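Isby Parallel Gripper Controller, firmware 2: a review after one bad fault

Reviewed by Kęstutis Adomaitis

The Isby controller is a small box that sits between a robot arm and a two-finger gripper. It closes the fingers, reports their position, limits the grip force and tells the arm when something has been caught. The package also includes a simulation plug-in that is supposed to behave the same way as the box. We bought two units for the bench in Dalulham and have been running them since May.

I will start with the parts that work. The controller mounts on a standard rail and takes 24-volt supply through a locking connector. Setup took less than an hour, most of it spent on the network address, which has to be entered through a configuration page that does not save unless the page is scrolled to the bottom. Position readings are repeatable. The force setting is a percentage from 1 to 100, and the lower half of that range is useful, which could not be said of the Gilani unit we had before. The manual is well organized and the wiring diagrams match the terminals.

The fault is in the grasp-detect output. The controller decides that an object has been caught when the fingers stop moving before they reach the commanded width and motor current stays above a threshold for a set period. It then latches a "held" flag. The arm program reads this flag and lifts. According to the manual, the flag clears when current falls below the threshold. On our units it did not always clear. If an object slipped out during the first part of the lift, the fingers closed the rest of the way, the current dropped, and the flag stayed high. The arm then carried nothing to the drop point, opened, and logged a success.

Rakiya Nnaji noticed it first in the logs, where the final finger width in a run of successful picks was zero. She pulled the full set from that night. Of 1753 logged picks, 64 had a held flag with fully closed fingers. All of them had been counted as good.

A missed pick is a nuisance. The second form of the same fault is a safety matter. Our arm program uses the held flag to choose its speed: slow with an open hand near the bench, faster when carrying. With the flag stuck high after a release, the arm returned for the next pick at carrying speed and approached the work surface with the slow zone disabled. On one return the fingers hit the bench hard enough to trip the arm's own collision stop. The guard was closed and no one was inside it. One fingertip was bent and had to be replaced. I accept that using the flag this way was our design choice, and we have since changed it. The manual, however, recommends the flag for exactly this purpose in its section on speed selection.

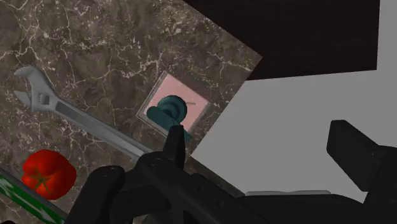 Reproducing a fault of this kind on hardware is slow, and the simulation plug-in turned out to be the most useful thing in the package. Kasun Kanagaratnam rebuilt the failing cases there and ran them with the same arm program and the same threshold values. Mixed objects matter for this test. A long flat wrench handle and a round tomato on the same marble counter load the fingers very differently, and a domed knob with a flared neck is different again, as the width at which the fingers ought to stop depends on how high they close. We had been testing with plain blocks, which stop the fingers at one width wherever they are gripped. Blocks never triggered the fault for us. Curved shapes did, when gripped too high.

The cause, as far as we can establish from outside, is a timing error. The controller starts a hold timer when the current threshold is crossed. If the current drops before that timer has run out, the drop is ignored, and the falling edge is not checked again afterward. An object lost inside that window leaves the flag latched until the next homing cycle. With the default timer the window is 70 milliseconds. Shortening the timer made the fault rarer but produced false "held" reports from friction in the slides. There was no setting that removed both problems.

It is to Isby's credit that the plug-in shows the same behavior as the hardware, and presumably shares its code. It is less good that a fault visible in their own simulator was shipped. Friction in the plug-in is also too generous at the default value, and we had to lower it before slips appeared at the rate seen on the bench.

Support was polite and slow. Our first report was answered with a suggestion to check the cable shielding. After Onyekachi Ekwueme sent the current traces and the simulated case together, the ticket went to an engineer, who confirmed the latch behavior and offered a beta firmware. The beta clears the flag correctly in every case we have tried. It also resets the force limit to 100 percent at power-up, a change that does not appear in the release notes. Anyone installing it should write the force limit from the arm program at every start and read it back before the first close.

For users staying on the shipped firmware, these measures have worked at our site:

Check finger width as well as the held flag before lifting, and again at the top of the lift.
Do not select arm speed from the held flag. Use the arm position.
Send a home command after every release. This costs a little cycle time.
Log final width with each pick, even if nothing reads it.

Zainab Okeke at the Grernisstead site has the same model on a packing cell and applied the width check after reading our notes. She found the fault in her older logs too, at a lower rate. Her parts are all rigid cartons.

Mechanically and electrically the Isby is a sound product at a fair price, and the simulation plug-in is better than the one supplied with the Gilani. I would buy it again for a guarded cell with an independent check on grip. I would not use its grasp-detect output for anything related to speed or safety on the shipped firmware, and the manual section that suggests doing so should be withdrawn. Our second unit stays on the shelf until the beta is released with the force limit corrected.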